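Nolloro Community Kitchen and Meals Project
Progress report to the Wesum Fund
January 3, 2022
From: Carleen Fairweather, project coordinator

Hi Marama,

Happy New Year! You asked for something shorter than last time and with fewer tables in it, so I've left the spreadsheets in the attachment and I'm just going to talk you through where we are. Grab a coffee anyway, I did run on a bit in the middle. 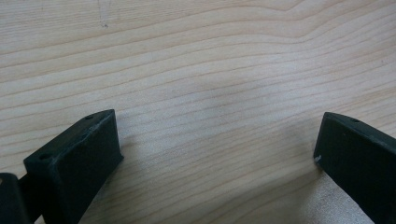
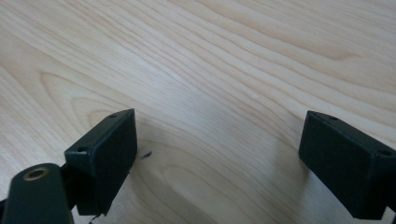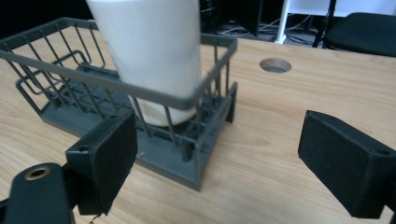
So, the meals. We're now sending out 200 hot lunches a week, up from where we were when you signed the first check, and the route out to Narno is finally running on its own feet. Sivaprasad Bangera took over the driving schedule in the fall and redid the whole thing on the back of a seed catalog (I have it pinned up in the office, it's a work of art). The Narno loop used to take most of a morning and people at the far end were getting their lunch close to two o'clock. He flipped the direction, moved two stops over to the McPhee run, and everyone on the list now has food by a quarter to one. I had three calls about it in the first week and they were all nice ones!

The soup is still the favorite. We tried a lentil and tomato one in place of the chicken for a few weeks and got a very clear answer on that. The lentil is staying on the menu as the second choice, and the chicken is back where it was.

The cooking classes are the part I'm happiest about. We planned for two groups of six and ended up with 20 people signed up for the first round, so we split them into an afternoon class and an evening class and ran both for 6 weeks. Reijo Kemppainen taught the afternoons. He's a retired ship's cook and he teaches like one, everything big and fast and cleaned up as you go, and I was a little nervous about how that would go over. Well, they loved him. Most of that group are men who've been cooking for one since losing a wife or partner, and what they wanted was to get five or six dinners down cold. They did a pot roast, a fish pie, a decent omelet, split pea soup, and a rice dish that Reijo makes without ever measuring anything, which drove one of the fellows up the wall until he went home and wrote down his own amounts. We've now got that recipe typed up and it's going in the booklet.

The evening class had more parents in it and went slower. Attendance dropped off in the last two sessions. Some of that was the weather and some of it was me scheduling one of them against the school concert, which I should have caught. I'd like to start the evening group half an hour later next time and see if that helps. Childcare came up over and over in the feedback forms, and we don't have a line in the budget for it, so I'm flagging it here and would love to talk about it.

Money. We're under on food and over on gas. The food savings come mostly from the deal Miloslav Hubáček worked out with the orchard and the two farms past McPhee, who let us have their seconds at a flat price per crate. It means we sometimes get a great many turnips. Gas is up for everybody, you know that story. I'd like your okay to move a little from one line to the other, and the amount is on the second page of the attachment with my reasoning next to it. We're also due to replace the older of the two coolers we use for the Narno run. The lid doesn't seal right anymore and Sivaprasad has been holding it down with a strap. I've got quotes from two suppliers and can send them whenever you like.

What didn't get done: the recipe booklet. I told you it would be at the printer by now, and it's almost there, but we have no large print version yet and I don't want to send it out without one. The text is finished. The new date is April, and I feel good about that one. We also didn't get the phone survey going. Two of the people who'd offered to make calls moved away, and I'd sooner do it properly in the spring than rush through half the list.

Coming up, we've got a second round of both classes, a food safety refresher for everyone who packs lunches, and a meeting with the clinic in Narno about low-salt meals. They want us to take on a few of their patients after hospital stays. I've said yes in principle and no to a start date until I know what it does to the packing schedule.

If you're able to get out our way before the next report, come on an afternoon when Reijo's teaching and skip lunch first. Call me about the gas line when you've had a chance to look.

Thanks as always,
Carleen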